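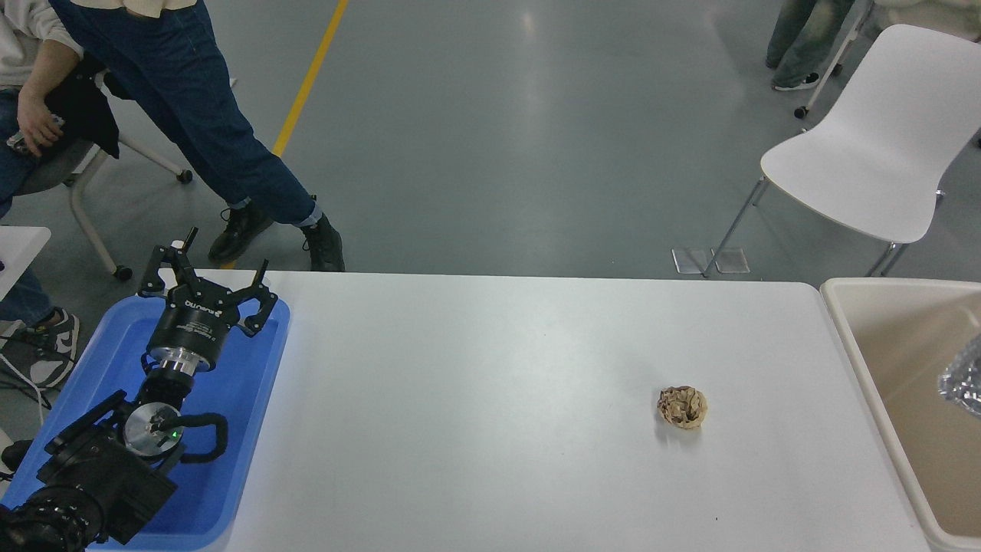
Okay, slide one, and I want to start with my kitchen drawer, because that's where my whole clutter talk began. I had 84 takeout menus in there (my husband Ravindran D'Souza did the counting, he enjoys that sort of thing) and two of the restaurants had closed. What got me out of it was a tray. Look at the blue one up here, with the raised rim, down at one end of a long white table. A rim tells you where the stuff stops! Once I gave my mail a rim, it quit creeping toward the toaster. Pause for the toaster people, there are always toaster people.

Tell the Clesthorpe story next. Short version: my aunt's house, 600 paperbacks, one weekend, my cousin Morkus refusing to part with a single western. We got through five boxes and had a fight about a lamp. Let them laugh, then say what I learned, that you never sort books with the person who bought them. Skip the lamp if we're running behind.

Ask for hands: who has a chair that's really a closet? Mine is green and I haven't sat in it since we moved to Whiteley. Wait for the hands to go down. 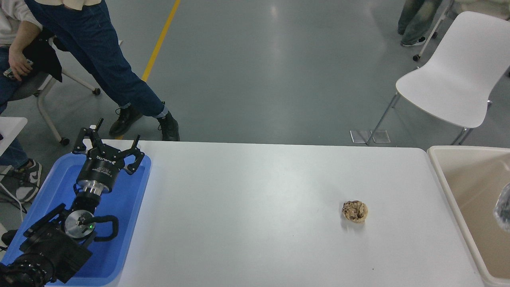

Now the one-minute rule, and please go slow, I always rush this part. If a thing takes less than a minute to put where it goes, it goes there now. Receipts, bottle caps, the rubber band off the broccoli. Take that crumpled bit of brown paper on the table, with a beige bin right over there at the edge. That's a few seconds, tops! But I've walked past a paper ball like that for days at my own house, and by Friday it had friends. Mention Ino, the dog, who eats anything that has friends.

Then the homework. One drawer, one timer, music on. Sign-up sheet for the August swap is by the coffee, and bring bags, we ran out last time.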